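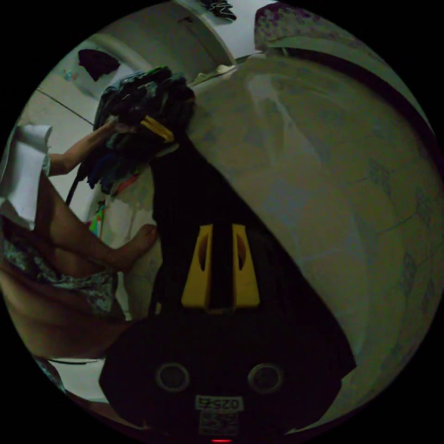
Laundry Sorter and Folder, part time
Flimetti Clothing Reuse, Baltutora site
Posted Feb 23, 2020

Flimetti takes in used clothing, sorts it and gets it ready for resale. We are hiring 5 people for our sorting room, to start in March.

What you will do
Pull apart bundles of mixed clothing and check each piece for stains, tears and missing buttons. Dark items come in tangled together a lot, so expect to work straps and cords free before you can fold anything. Fold or hang the good pieces, bag the rest, and label each bag by type and size. Last year the room handled 3,520 bags.

What we need
You can lift a full bag and stay on your feet for most of a shift. You can tell cotton from wool, or are willing to learn. No experience required.

Hours and pay
Four-hour shifts, mornings or afternoons. $13 an hour, paid every two weeks.

How to apply
Stop by the front desk at 292 Tiongson Road and fill out a form. Bring a photo ID and a list of the hours you can work. Closed-toe shoes are required on the sorting floor, including on the day you visit.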